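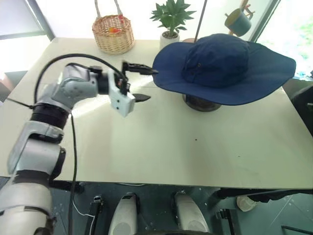
Navy bucket hat, wide brim

Irnetti Gardening & Outdoors > General chat > Bucket hats: how wide is wide enough?

brimstone_bev
Dug out the navy bucket for summer and my husband says I look like a retired cricket umpire. Fine by me. My question is whether a bucket brim does the job or whether I should give in and get a proper straw thing. I'm out in the veg patch from 2 pm most days, which I know, I know.

Koubek_S
The hour is your problem, Bev. Garden at seven like a civilised person.
Otherwise, go for straw. Mine's a Carrilho, it cost me 80 dollars and my neck has never been happier.
Štěpánka

gumleaf
80 dollars for dried grass. I paid 2 for mine at the op shop and it came with a feather.

tedious_ken
Straw leaks. Hold it up to the light and you'll see a colander. A tightly woven dark cotton bucket beats it any day, provided the brim doesn't flop up in front.

Koubek_S
Mine is lined, Ken. I have held it up to the light. I have also held it up to you, at the Surnen plant fair, and you said it was very nice.

tedious_ken
I was being polite. There was cake.

gumleaf
Dark cotton in January though? You may as well wear a slow cooker. I'd go pale on top and dark underneath, cuts the glare.

brimstone_bev
Does anyone wash theirs? Asking before I ruin it.

dunny_door
Cold water, bit of wool wash, dry it over a mixing bowl. Don't use the machine. I put a Flurumier through on 60 and it now fits a grapefruit.

tedious_ken
I've machine washed mine for years.

gumleaf
We've seen it, Ken.

brimstone_bev
Right, keeping the bucket for now and wearing a collar. Will look at straw when the sales start in July. Ken, which wool wash?

tedious_ken
I use dish soap.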